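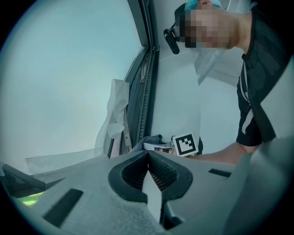
The Drawer That Ate My November

My grandmother could sew a button on in the time it took the kettle to boil, and she'd still have a minute left over to tell you what was wrong with your haircut. I can't. I'm forty-six years old, I own a house, and until last fall I was throwing out shirts when they lost a button. Good shirts, too!

What changed was a coat. It's a heavy navy thing I bought at a secondhand shop in Furngate, the one next to the old bus depot, and I love it more than I've loved some cars. One morning the lining gave way under the left arm, the pocket went a week later, and my husband suggested (gently, he's a gentle man) that maybe the coat had had a nice life. I slept badly on that. Then I called Tibor Szénási.

Tibor has a repair shop on Wogan Street, up a flight of stairs so steep I had to stop halfway and pretend to read the fire notice. He's been mending clothes for 19 years. Before that he fixed sofas, and you can still see the sofa years in how he works – big needles, thick thread, no fear of anything. He turned my coat inside out, looked at it for a long while, and asked me if I wanted it fixed or if I wanted to fix it.

I said I wanted it fixed. He gave me a thimble.

So that was my November. Every week I climbed those stairs with the coat over my arm and sat at the end of his long table, and I learned a slip stitch, badly, and then a bit less badly. The slip stitch is the one that closes a lining. You catch a thread or two on one side, slide the needle through the fold on the other, and pull, and when it goes right the thread vanishes and you feel like a magician. When it goes wrong you get a row of puckers like a scar in a pirate movie. I had a lot of pirate before I had any magic.

I should say something about thread, having spent far too much on it. I came in the second week with a pack from the supermarket, all the colors of the rainbow, very cheerful, and Tibor snapped a length of it between two fingers without seeming to try. He uses a Valteck polyester for nearly everything and keeps silk for hems he wants to show off. He also waxes his thread, dragging it over a lump of beeswax that's older than my kids. I bought a lump of my own. It lives in the kitchen drawer now and everything in there smells faintly of church.

The drawer, yes. It used to be for takeout menus and dead batteries. Now it has needles in three sizes, two thimbles (one for me and one for the daughter I keep hoping will get interested), a jar of buttons I inherited and never opened, and a wooden mushroom for darning socks. I'd never heard of a darning mushroom. You pop it inside the sock, stretch the hole over the top, and weave yourself a tiny patch, over and under, over and under. I've now darned every sock in the house that needed it and a few that were on the fence.

Is it worth it? My husband asked me that, and he had a point. If I'd charged the coat for my time it would be the most expensive coat in the state. Tibor has a notebook where he writes down every job, and last year there were 562 of them, mostly zippers. Zippers pay his rent. He told me he can't remember the last customer who came in about socks, and he didn't seem very sad about it.

But I like it, and I wasn't expecting to. I like that it takes as long as it takes. I like listening to the radio with my hands busy. My sister mailed me a pair of her jeans with the knee gone, then a second pair, then a tablecloth from Jurska that our mother brought back from a trip before either of us was born. It had a wine stain and a burn hole the size of a dime. I couldn't do a thing about the stain. The burn I covered with a little stitched leaf, and then it looked lonely, so I added another leaf, and now there's a branch heading off toward the gravy end of the table.

The coat is back on its hook by the door. The lining holds, the pocket holds, and if you turn it inside out you can follow my progress from the armpit down, lumpy at the top and pretty decent by the hem. Tibor offered to redo the top part for me, no charge, and I told him to keep his hands off it. There's a cuff starting to fray on the right side. I'm going back on Wogan Street about that next week, with my own thread this time.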